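Left arm sags when it holds anything long
Tasolton community help > Two-arm tabletop cells

Yamila Núñez
Posted 09/10/2022

Hi all! I look after a small cell with two arms on one rail, and the left one is driving me up the wall. Short tools are fine. Give it something with a long shaft and the wrist slowly droops, maybe after 30 seconds or so of holding.

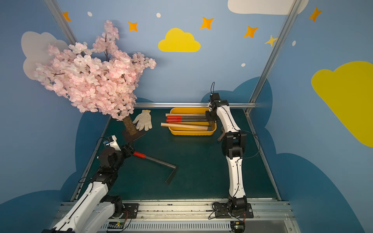 I re-ran the zero routine in August and it behaved for a bit, then went right back to drooping. The right arm has the same settings and doesn't do it. Is this a worn joint, or am I missing something dumb?

Nicanor Pacheco

Had this on mine. Power off, hold the arm up with your hand (it WILL drop), then:

Snug the screws where the arm meets its mounting plate. Mine had 2 loose ones.
Wiggle each joint by hand and feel for play, elbow first.
Grip the long tool closer to its middle if you can. A hoe held by the end of the handle is a lot of leverage for a little wrist.

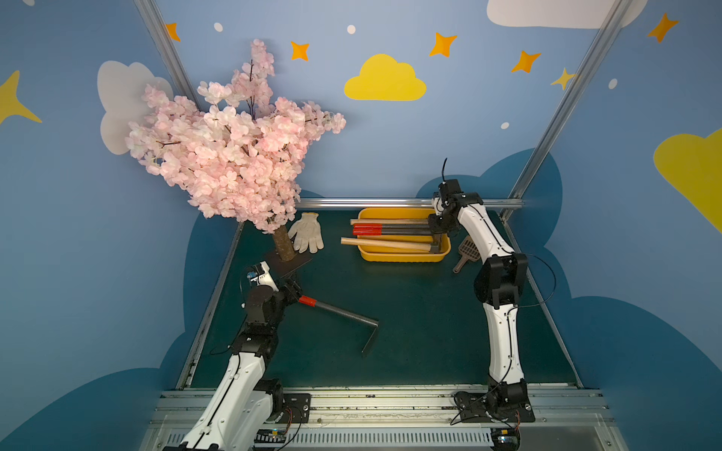 Check the cable loops too. If one pulls tight when the arm reaches out, give it more slack and redo the zero.

Vibeke Mogensen

What Nicanor said. Also swap the power leads between the arms and see if the droop moves over. If it does, it's the supply.

Eduard Machala

just buy a bigger arm lol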